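Visitors > Open Day > Talks and Notes

We use cookies to remember your language and text size. Accept | Settings

Speaker notes: Handling demonstration, Drumton open day

Good afternoon, and welcome on behalf of the Akholm program. My name is Nanami Noguchi. The talk will last until the 2:30 break. (Pause for late arrivals.)

Our subject is how people teach machines to pick things up. The operator works with a pair of hand-held grippers, one for each hand, and performs ordinary tidying tasks in a furnished room. The Tamura set now holds 1,301 recorded tasks, of which 268 were added in May.

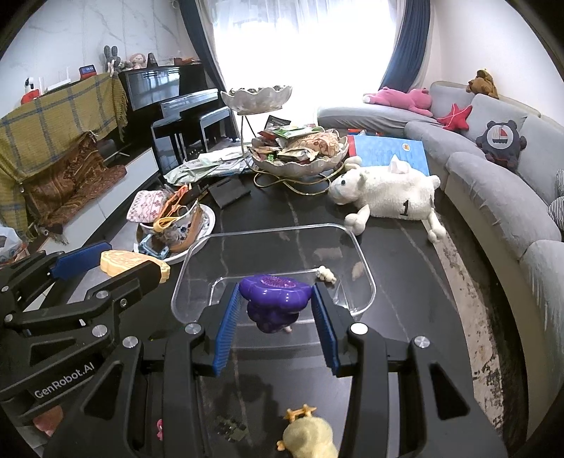

Purple rubber toy held between the blue grip pads, over the clear tray.

Draw attention to the ridged pads. Soft toys and rubber shapes give way under pressure - ask the audience how hard they would squeeze. Allow two or three answers.

Mention that the second gripper is also at work, with the tan toy at its tip. Two-handed tasks take longer to learn and longer to check.

Guests may then try the grippers at the Tullell table, two at a time. Children must be with an adult. Questions on funding should be referred to the front desk.

Comments

Marit: Will the slides be posted? I had to leave before the questions.

dgs44: My daughter had two turns and wanted a third. The line was long on Tuesday.

R. Pell: Please use the microphone next time. The back rows could not hear.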